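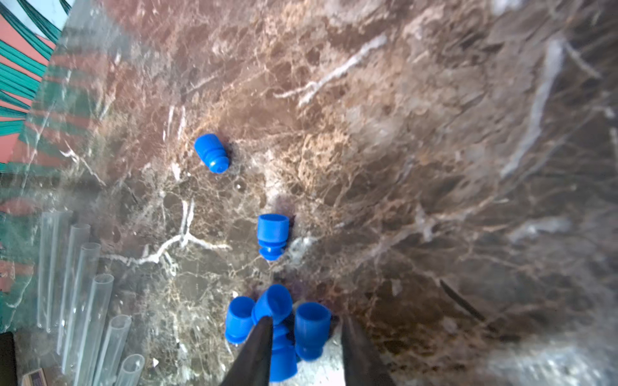

Kasmont's community water testing program will start again in April, with free sample kits for households that draw from private wells. The town has set aside enough kits for 107 homes, and residents can ask for one at the library desk or by calling the water office. Each kit is built on the same simple supplies, clear plastic test tubes and blue plastic caps with ribbed ends that push into the mouth of the tube. A household receives six tubes and six caps, one pair for each of the samples the lab wants.

The program covers the older streets north of the Eide River and the farms along the Braltton road, where most properties are not on the town line. Last year's round was limited to the Braltton road. The water office said the response was strong enough to add the river streets this time.

Residents fill the tubes at home. Two samples come from the kitchen faucet, two from an outside spigot and two from the tap closest to the pressure tank. In each pair, one tube is filled as soon as the water is turned on and the other after the water has run for several minutes. A label sheet in the kit has a space for the location and the time of day.

The office has rewritten its instructions after a number of tubes came in last year with caps that were not fully seated. Some had leaked in the bag, and the lab could not use them. The new sheet asks people to clear a kitchen counter or table before opening the kit, wash and dry their hands, and hold each cap by the outside of the wide end. The narrow ribbed part should not be touched. It goes into the tube first and should be pressed down until the cap will not go any farther.

Caps that fall on the floor should not be used. Spares are kept at the library desk and there is no charge for them. Tubes should be capped one at a time as they are filled – not all together at the end – and then stood upright in the cardboard holder that comes with the kit.

Filled kits can be returned to the library or to the drop box at the Kasmont town garage. They need to come back the same day the samples are taken, before 2 p.m., in time for the afternoon run to the laboratory in Kuvereo. Kits left overnight in the drop box will not be tested, and the household will be offered a replacement.

The Kuvereo laboratory will check the samples for nitrates, hardness, iron and lead. Bacteria testing is not part of the program. It calls for a sterile bottle and a different method of collection, and residents who want it can order it from the laboratory at their own cost.

Results will be mailed to each household within six weeks. The letter will list the figure for each sample next to the recommended limit, along with a phone number for questions. Individual results will not be published, but the town plans to release a summary by area later in the year.

The town is paying for the kits and the lab work out of its water fund. Another 1,000 caps and tubes are on order, and the office said a second round could follow in the fall if requests go beyond the kits now available. Homes that took part last year may apply again, though first-time households will be served first.

Renters may request a kit with the owner's permission. Forms are at the library desk and the water office counter.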